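Dralonis heated airer with cover: review

The Dralonis is a folding aluminium airer with 18 heated bars, a zip-up cover and a timer on the lead. It sits in the middle of the market on price, above the bare winged racks sold in supermarkets and below the fan-assisted towers. I ran it for seven weeks, starting in November, in a north-facing back bedroom with the radiator off and the door shut.

Assembly

The frame arrives folded and needs no tools. The lower shelf clips on to four plastic lugs, and these are the weakest part of the build. One was slightly oversized and had to be pressed home with the heel of the hand. It has stayed put, but I would not want to remove and refit the shelf every day. The feet are rubber and do not mark a painted floor. There are no castors, so a loaded airer has to be dragged or left where it is.

Open, it takes up more floor than the Nasrallah winged model I used last winter, mainly because the legs splay past the ends of the bars. Folded, it is slim enough to go behind a door.

Heating

The element runs through the bars as a single circuit. There is one heat setting. The bars reach working temperature well before a cycle of washing has been hung up, and the warmth is even along the length of the top tier apart from a cooler patch at the hinge end. The lower tier is a little cooler throughout. This is common to every airer of the type I have used.

The bars are comfortable to touch and will not dry anything by contact alone in a useful time. The cover does most of the work. Without it, a pair of jeans put out at teatime still had damp waistband seams the next morning. With it zipped to the floor, the same jeans were dry to the touch after nine hours. Shirts and pillowcases are much quicker and can come off before bed.

The cover

It is a light polyester with a vent at the top and a zip down one long side. The zip is good. The hem is too short at the corners, where it rides up over the feet and lets warm air out at floor level. Four clothes pegs solve it. The Otmont cover, sold separately and cut for a similar frame, hangs better, though its vent is smaller and I found condensation on the inside of the window in the mornings.

Moisture has to go somewhere. With the door closed and no extraction the room became noticeably humid on towel days, and I would not run the airer without either a window on the latch or a dehumidifier.

Timer and lead

The timer steps up in blocks of 2 hours and shuts off without a sound. It does not remember the last setting. The lead leaves the frame at knee height on the left and cannot be moved to the other side, so check where the socket is before deciding which way round the airer will stand. The plug stayed cool throughout.

Loading

The stated capacity is 9 kg. This is achievable only by doubling things over, and drying times lengthen sharply once two layers touch. A 7 kg wash, hung with gaps, is a more realistic limit.

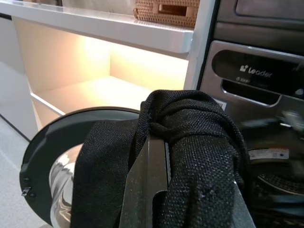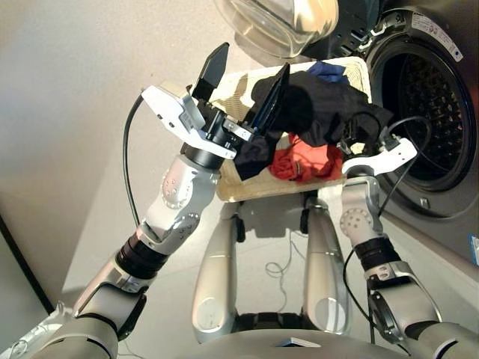
Elli Honkanen
Laundry and Home Appliances Reviewer, Fatiteck

Knitwear

Open-weave knits are the hardest thing to dry well on any airer. Hung from one point they stretch, and left bunched they stay damp in the folds long after the outer surface feels dry. On the Dralonis the best results came from laying them flat across the whole top tier, sleeves folded in, with the cover on and nothing hung directly below. Turn them once at the halfway point. The bars are spaced widely enough to leave faint ridges in a fine gauge — a towel underneath prevents it but adds to the time.

Verdict

A competent airer with a poor shelf fixing and a cover that needs a better hem. It suits a household washing every other day with a spare room to dry in. If drying space is a hallway, the Nasrallah is narrower and easier to step round, and can be fitted with the Otmont cover with some overhang at one end.

Supplied with: airer, cover, shelf, printed instructions. Spare lugs are not included.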